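Skesmont Publishes Full Findings on Gripper Release Fault, Opens Test Set to All Users

Nilgate, October – Skesmont today released everything it has learned about a fault that caused its two-finger gripper controller to let go of parts without being told to. The report, the test scenes and the corrected software are free to download, and the team is delighted to finally put all of it in other people's hands.

The fault first showed up at the Østergaard packing site, where a gripper opened during a slow sideways move and dropped a molded plastic part outside the guarded area. The part landed on a walkway. No one was hurt, and the site stopped the cell within a minute. Staff there saved the controller log before restarting anything, and that log made the rest of the work possible.

"I was so happy when I saw they had kept the log," said Zorica Dimitriou, head of controls at Skesmont. "It's the first thing people lose. We could see the grip force reading fall to zero for a split second and come back, and we could see our own software believe it."

The controller read that short gap as a sign that the part was already gone, and it opened the fingers to get ready for the next pick. The gap came from two messages arriving in the wrong order when the arm changed speed. On a bench with a light load it almost never happened, which is why the fault got through release testing in the spring. Skesmont says plainly that its release testing should have included more held moves at low speed.

To find the fault again, the team moved the problem into simulation. Engineers ran 2,080 simulated holds with plastic pieces of different shapes, changing the speed, the grip point and the message timing. The unwanted release came up in 178 of them. Every one of those runs is in the download, along with the settings needed to repeat it.
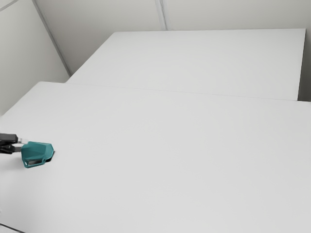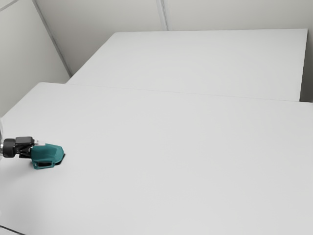
Simulated holds with a teal plastic part in a two-finger gripper.

The corrected software, Plodden 23, no longer opens the fingers on a force reading alone. It now waits for a direct release command, and if the reading drops out it keeps the fingers closed, slows the arm to a stop and raises an alarm. The same 2,080 holds were run again with the new version and the fingers stayed closed in all of them.

"There was a cheer in the office, a loud one," said Nabil Khoury, who built the test scenes. "Then Borislav asked what happens if the alarm message is late too, and we all sat back down. It was a great question. We spent another month on it and the stop is better for it."

Borislav Kos, who leads safety review at the company, said that a simulated result does not replace a check on a real cell. Sites are asked to keep walkways clear of any arm carrying a part until they have installed the update and run the hold check in the guide. The check takes 70 minutes and needs one trained person – no special tools. Anyone who sees a gripper open without a command should stop the cell, leave the power on and save the log.

The update applies to every two-finger controller running Plodden 22 or earlier. Vacuum and three-finger models use different release logic and are not affected.

Skesmont will host an open call for users later in October, starting at 3 p.m. Morfudd Parri will go through the report, and there will be plenty of time for questions. The team would love to see logs from other sites, including dull ones where nothing went wrong.

Press contact: Vasilis Pavlović, Skesmont press office, Nilgate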